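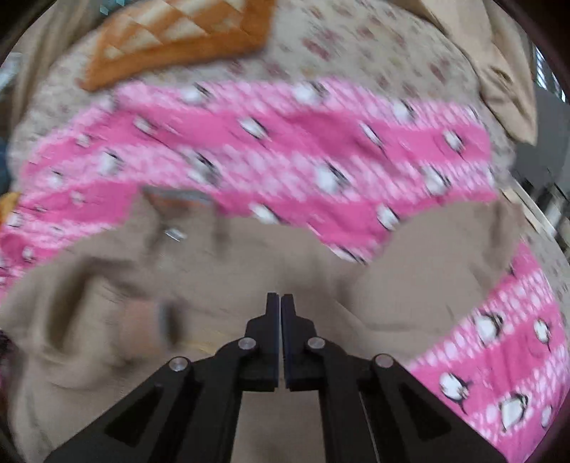 *Gripper over the bed, penguin sheet and all. Demgate open day, August*

**gmontoya**
Back from the Demgate open day. Bedding demo was the best part by far. They let visitors hold the gripper and work the blankets, two flat fingers, lighter than I figured. Line was long by 2 pm - go early. Anyone else make it?

**pruitt_h**
Went in the morning. Liked it, but 300 people thru one small room is too many. Couldnt hear a word of Seraina Reisinger's talk. Did she say when the arm version is out?

**gmontoya**
Next year, "maybe". Her word.

**vaughn_ab**
Sorry, not sold. A person moving a gripper by hand is not a robot making a bed. I drove 200 miles for that?

**gmontoya**
Flyer did say hand-held. And soft stuff is hard, try grabbing just one layer when there's a blanket on top of a sheet on top of another sheet.

**vaughn_ab**
Flyer said "robots at home". Conmont had a real arm running last year, folded towels all day.

**pruitt_h**
Same towel, flat table. Dropped it twice while I stood there. I'd take the messy bed over that.

**roscoe_r**
What do the fingers cost? Want a pair for my own junk

**gmontoya**
Guy at the desk said 500 for the whole hand tool. Didn't get it in writing

**vaughn_ab**
500 for a fancy set of tongs. ok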